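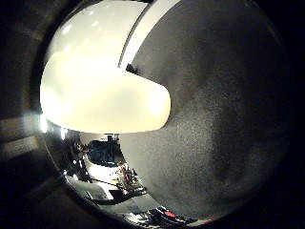

Flalascombe hotel group drops review scores from its booking pages, asks guests to read the small stuff

FLALASCOMBE, December – Frade, which runs three hotels on the Flalascombe seafront, will stop showing guest scores on its own booking pages this month. In their place the company will publish Primer, a plain list of what each room has and what it lacks.

The company does not claim this will make anyone happier. It does claim that a score out of 10 tells a family of five very little about whether the sofa bed has springs.

"I have read 3,000 reviews of our own hotels and I could not tell you what most of them are about," said Glória Arruda, managing director of Frade. "Great stay. Lovely staff. I'm glad. But somebody gave us a nine and then wrote that they never got hot water before breakfast. What is the nine for?"

Frade went through a year of its reviews before making the change. Of those, 753 mentioned a specific problem, and more than half of that group still came with a score of eight or above. Noise from the road was the most common complaint, followed by parking and pillows. The company accepts that its own staff did the sorting and that a different reader might have put some of them in other piles.

Each Primer page covers 12 points, among them street noise by floor, shower pressure, the walk to the beach with luggage, and what breakfast costs if it was not included in the rate. Rooms with a poor view will be listed as having a poor view. The word "stunning" has been taken off the site.

The pages were put together with Plirnari, a travel research firm that has been openly doubtful about the idea.

"Hotels describing themselves is an old problem and I don't think a checklist fixes it," said Mahnaz Mazandarani, who led the work for Plirnari. "We asked for the right to visit without notice and to correct any page we found to be wrong. Frade agreed. Ask me again after a full summer – then I'll have an opinion."

Scores will still appear on outside travel sites, which Frade does not control. Room rates are not changing. Guests who find that a room does not match its page can ask at the front desk to be moved, or to have one night refunded if the hotel is full. Claims must be made by 3 p.m. on the day after arrival.

Primer pages for all three hotels can be read without making a booking. Printed copies are kept at each front desk.

Media contact: Press Office, Frade, Flalascombe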